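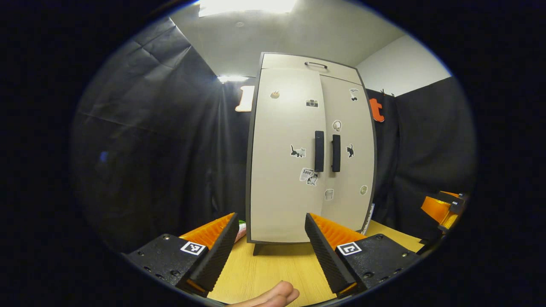 Second-hand market in Nirnitz moves to the old bus hall

The monthly second-hand market in Nirnitz will have a new place from February. The sellers leave the school yard, where they have met for 6 years, and go to the old bus hall on Senmont Street. The hall has a roof and heating, so the market can now stay open also in the winter months.

Doors open for buyers at 9 in the morning. Sellers may come in from 7 to put up their tables. One table costs 2 euros for private persons, and each household can book 2 tables at most. Professional dealers are asked to use the outside area, where the price is higher.

The resale shop Astix, which organises the market together with the town, expects that mostly glassware, children's clothes and small furniture will be offered. At the last market before the move, 400 visitors came, and many of them complained that the parking was difficult. Behind the bus hall there is a large car park, and the bus from Fang stops directly in front of it.

Electrical things may be sold only if the buyer can test them. Sockets for this are on the left wall of the hall. Food, animals and new goods are not allowed.

Tables can be booked at the Astix counter during shop hours. Booking by telephone is not possible at the moment.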